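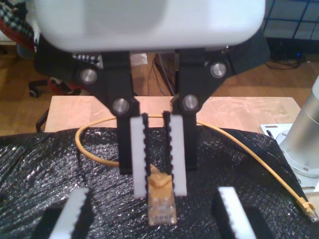
Black parallel-jaw gripper with white, toothed finger pads.

Pimby: household recipe cards, cleaned text

Pimby is a collection of handwritten recipe cards transcribed to plain text. The cards cover baking, preserves and weekday cooking. Transcription was done by Catrin Morgan and Alcides Taipe; unit handling was written by Alper Sönmez.

Contents

cards.csv holds 1000 recipes, one per row. units.csv maps each unit spelling found on the cards to a standard name. CHANGES.txt lists corrections by release.

Fields in cards.csv

id: integer, stable across releases
title: as written on the card
yield: free text, may be empty
ingredients: separated by semicolons
steps: separated by a vertical bar
oven_f: oven temperature in Fahrenheit, empty if not given
source_lang: two-letter code

Processing

Spelling in titles is left alone. Spelling in ingredients is corrected only where the word could not be matched to units.csv. Oven settings written as "slow" or "hot" are kept in steps and are not converted. Fractions are stored as decimals with two places.

Known problems

In 70 rows the yield and the first ingredient are merged. Eight cards have a second side that was never transcribed; their steps end with the token MISSING. Cup sizes differ between the older and newer cards and have not been reconciled. Do not scale quantities from those rows without checking the original.

Loading

Files are UTF-8, comma separated, with a header row. Version 2 changed the steps separator, so parsers written for the first version will fail.

Corrections go to Zübeyde Akbulut. Include the row id and the field name.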